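Notas para la charla - jornada de clubes de robótica, Geltthorpe
24 de septiembre de 2019
(versión larga, recortar si Morven me hace señas desde el fondo)

Saludar. Dar las gracias a Isla Gourlay por invitarnos y por el café. Decir quién soy y que llevo el club con Donnie Geddes, que se ha quedado preparando la demo y por eso no sube conmigo.

Empezar por la pregunta que me hacen siempre los padres: ¿y esto para qué sirve? Pues mirad, nosotros queríamos que el robot cogiera cosas de una estantería y las dejara en otro sitio. Ya está, ese era el proyecto entero. Lo escribimos en abril en media página y nos pareció facilísimo - pausa, que aquí la gente se suele reír.

Contar lo del primer mes. Los chavales querían empezar por el código, claro, y yo les dejé. Error mío. Estuvimos semanas peleándonos con el programa de Bartosz (Bartosz Kaczmarczyk, está en la tercera fila, que salude) y resulta que el problema era que no teníamos ni idea de cómo se cierra una mano. Así que paramos todo y nos pusimos con los dedos: cuáles se doblan, por dónde, qué pasa si el pulgar llega antes que los demás. Les hice coger un estuche con los ojos cerrados y contar en voz alta lo que notaban. ¡Fue la mejor tarde del curso!
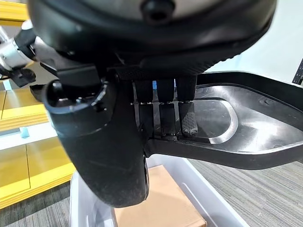
De ahí salió el cuaderno de agarres. Cada intento se apunta: qué objeto era, por qué lado entró la mano, si se cayó y cómo se cayó. Al acabar el curso teníamos 1008 intentos apuntados, de los que salieron bien 816. Repetir las cifras despacio, que la gente las copia. Y añadir que los primeros 200 fueron un desastre y que a punto estuvimos de tirar el cuaderno a la basura con todo dentro.

Si hay alguien de instituto en la sala, insistir en esto: el cuaderno va a mano. Fulvio Lo Presti montó una hoja de cálculo preciosa, con colores y todo, y en la hoja nadie escribía «se ha resbalado porque lo hemos cogido con prisa». En papel sí lo escribían, y con dibujitos.

Luego, las cámaras. Trabajamos con dos puntos de vista, uno en la muñeca y otro desde arriba, y cada uno te engaña a su manera. Desde la muñeca ves los dedos enormes y te crees que estás encima del objeto. Desde arriba ves la balda, los dos brazos, el suelo, y te parece que la mano ya ha llegado cuando igual le falta un dedo de distancia. Mis alumnos se pasaron un buen rato discutiendo cuál de las dos era «la buena» - contar la discusión si voy bien de tiempo, si no, saltar directamente a los turnos.

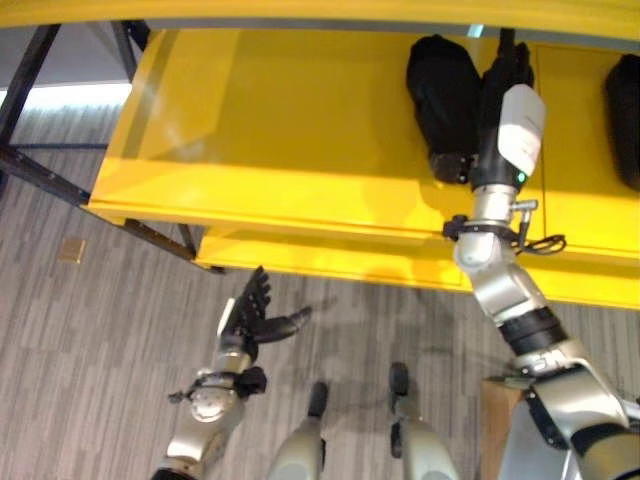
Los turnos. Somos muchos para un solo robot, así que trabajamos en grupos de 3: quien mueve, quien mira y quien apunta. Se rota siempre, aunque protesten (protestan). El que mira es el único que puede decir «para», y cuando lo dice se para, sin preguntar el motivo. Esta norma la propuso Morven Innes y me habría ahorrado muchos disgustos tenerla desde el principio.

Dinero, que luego siempre lo preguntan. Gremico nos ayudó con los repuestos y el resto lo sacamos de la beca MacKinnon. No entrar en detalles, tengo las facturas en la carpeta y se las enseño encantado a quien quiera en el descanso.

Lo que haría distinto: menos objetos y más repeticiones de cada uno. Nos entusiasmamos y cada semana alguien traía algo nuevo de casa, y así no hay quien compare nada. Este curso la lista está cerrada hasta Navidad y ya tengo a medio club enfadado conmigo.

Preguntas. Si sale lo de la competición, decir que sí, que nos presentamos, y que Donnie lleva las inscripciones. Acordarme de devolver el mando a Isla antes de bajar.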